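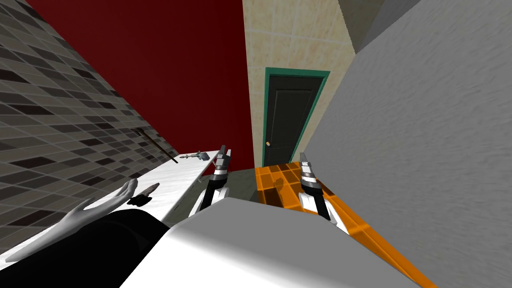 Vol. 10, No. 2

Gorna Adds Fuel Pump Rebuild Kits for Older Trucks

July 28, 2023 – Gorna has added a line of mechanical fuel pump rebuild kits to its catalog. The kits fit most Brevau pumps used on older light trucks and farm engines, and they go on sale to dealers in August.

Each kit comes with a diaphragm, inlet and outlet valves, a pulsator, gaskets and cover screws. The diaphragm material stands up to pump gas with up to 10 percent ethanol. Older rubber parts often harden or crack with that fuel, and a leaking diaphragm can let gas run down into the crankcase.

"Most of the calls we get are from people who have a good pump body and can't find the soft parts," said Hnat Koval, product manager at Gorna. "They don't want a new pump that looks wrong on the engine."

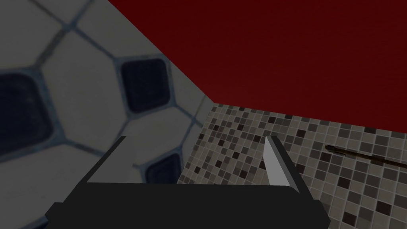
Interior view, corner with white tiled wall.

The first kit, part number 2560, covers single-action pumps. Kits for pumps with a vacuum booster section will follow – those need a second diaphragm and a different spring.

Kistia will handle wholesale orders, and Chornovol will stock the kits for walk-in customers. The first run is about 300 kits. Dealers should have the casting number from the pump's mounting flange ready when they order.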